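Review: Drarine desktop tower, refurbished, bought from Stadumari

I have used this computer since May and last week I opened it for the first time, so I can now write about the inside as well as the outside. I paid 99 pounds for it at Stadumari, the shop in Lorside. For that price I expected a tired office machine, and partly it is one, but the construction is much better than I feared.

The side panel comes away without a struggle. After that I always put the tower on its side, because the board is then flat and a dropped screw does not travel so far. The small labels printed on the board are clear, even the one beside the coin battery, and I did not need a manual to find my way.
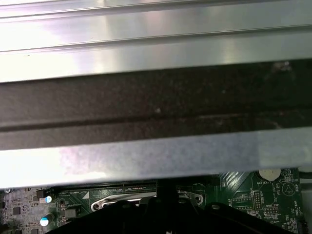

Is it difficult to change the coin battery?
It takes two minutes, but the space is narrow, so go in with a fingernail or a plastic tool and never with a metal screwdriver.

What I like most is the blue plastic. The parts which you are allowed to move, such as the drive clips and the release latch at the front corner, are blue, and the rest is grey or black. My older Hourani tower had no such system and I broke two clips in it by guessing.
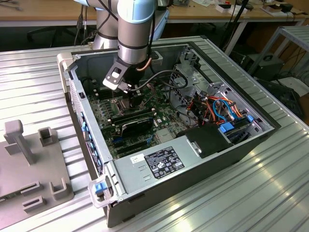 The old machine also had sharp edges inside, and I cut my thumb on it more than once. With this one I have worked for several evenings and my hands are fine.

The cables are less good. They are bundled near the drive cage in many colours, and when you want to reach one connector you must first push three others away. I would have been glad for a few ties.
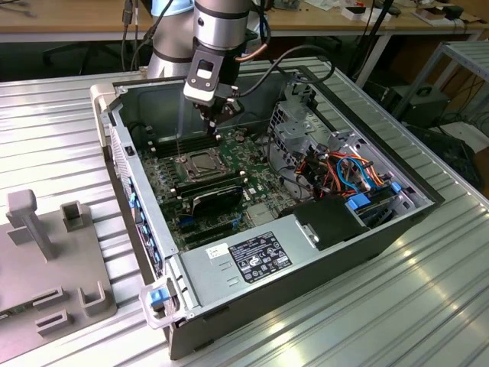

Who should buy it

If you want to learn how a computer is put together, this is a kind machine to learn on. The memory is easy to reach and the socket has a simple lever. Please be patient with the cooler. It must come down straight, and I needed a second try before I was content with it.

If you want a quiet computer for the bedroom, I would look for something else. Mine is heard from the next room when it works hard.

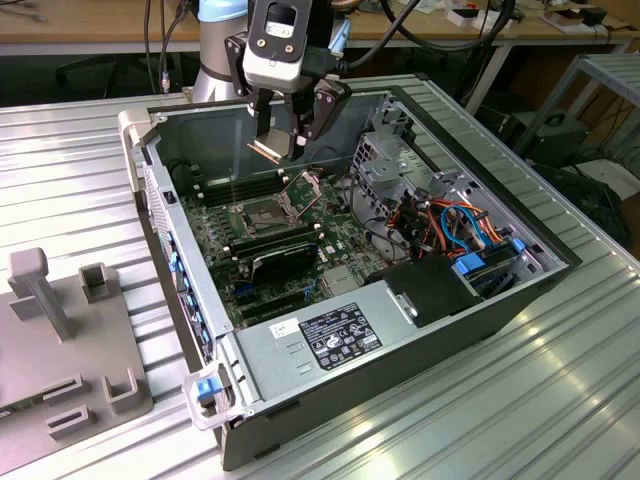 Page last changed: Jun 11, 2026

One correction to my first version: I wrote that the shop gives 5 months of guarantee, but the paper in the box says 6. My mark stays the same, four stars from five. The missing star is for the cables and the noise.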